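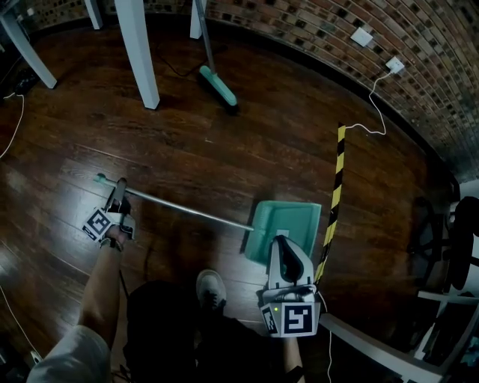 Cirilo Arellano
Building services manager, Lollden

Most commercial cleaning contracts are written around frequency. The floor is swept daily, the bins are emptied daily, the glass is done monthly. The contractor is paid for attendance and the client checks attendance, usually by looking at a sign-in sheet. I think this is a poor way to buy cleaning, and that contracts for small and mid-sized buildings should specify the condition of the floor instead.

A frequency contract treats all floor area as equal. At the Prurnholm building we have 2,000 square metres of hard floor over two levels. The ground floor entry takes grit from the car park all winter. The upstairs meeting rooms may go a fortnight without a visitor. Under the old contract both were swept five nights a week and mopped twice. The entry was never clean by mid-morning and the meeting rooms were mopped for no purpose. Mopping is also a form of wear. Water gets into board joints, and detergent residue holds the next day's dirt.

A condition contract sets a standard for each zone and leaves the method to the contractor. Ours has two grades. Grade A means no loose grit at any time during opening hours. Grade B means no visible dust along the skirting when inspected at 7 am. The document runs to four pages, of which one is a floor plan. The previous one ran to 31 and included a schedule for the polishing of door handles.

The usual objection is that condition is subjective. It is less subjective than people claim. A white cloth drawn along a metre of skirting gives a result that two people will agree on nearly every time. Thitima Hemmin, who supervises the crew on our site, carries the cloths and does the test with me. In the first year we disagreed on one inspection, over a stairwell, and she was right about the stairwell.

The second objection is cost. Inspection takes time, and I put mine at two hours a month. Against that, the contractor removed 643 hours of scheduled work in the first year and moved part of it to a daytime attendant at the entry. The annual price fell by a little over $1,000. That is a small saving and I would not recommend the change on price alone. The better argument is that the entry is now swept at 10 am and again after lunch, when the grit arrives, and the boards there have not needed recoating.

There are conditions under which I would keep a frequency contract. Food preparation areas and washrooms should be cleaned on a fixed schedule whatever they look like, as the hazard there is not visible. Very small sites, where one person comes in for an hour in the evening, gain little from zoning. Sites with no one available to inspect should not attempt it at all. An uninspected condition standard is weaker than a sign-in sheet.

Pay also needs attention. If hours come off the schedule, they come off someone's wage unless the contract says otherwise. Ours guarantees minimum weekly hours for each named cleaner, and any time saved goes to periodic work such as vents, tracks and the backs of radiators. I would treat that clause as compulsory.

Our agreement comes up for renewal in April. I have asked for one amendment, which moves the upstairs corridor from Grade B to Grade A during the winter months.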